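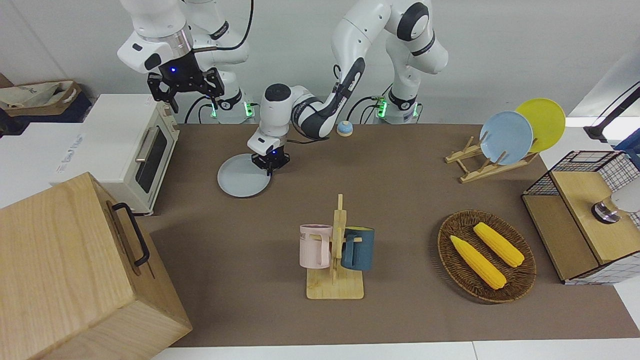
The councillor who leads the scrutiny panel in Drolgate has a cold, a flask of tea and a very good mood. After 7 months of asking, her panel has finally got hold of the full papers on the Brarkden ferry contract, all 173 pages of them, and she has read every one.

"I stayed up until three," she says. "It was wonderful. You could see the whole argument happening, letter by letter."

The contract went to Oltatis, the only bidder left after two others dropped out. The papers show that officers warned about the penalty clauses more than once – and that the warnings never reached the full council. She is careful about blame. "People were busy and the ferry was about to stop. I'd like to know who read what, and when."

What delights her is the turnout. The last hearing, in the old Arruda hall, drew more than 60 residents, and they stayed for the clause-by-clause bit! "A retired deckhand corrected our timetable. He was right, too."
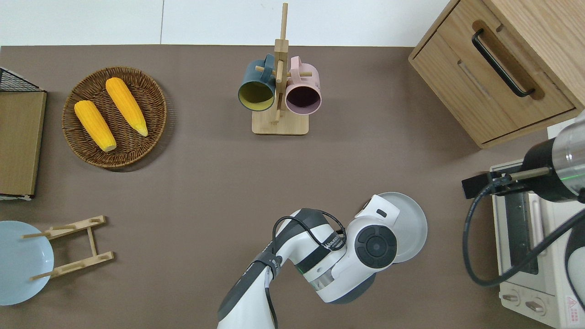 Can the panel cancel the contract?

Only the full council can do that, but the panel can publish its findings and force a debate.

She expects that debate in December. Until then there are 3 more hearings, all open to the public, and she is already marking up her questions for the first – in green ink, with the flask at her elbow.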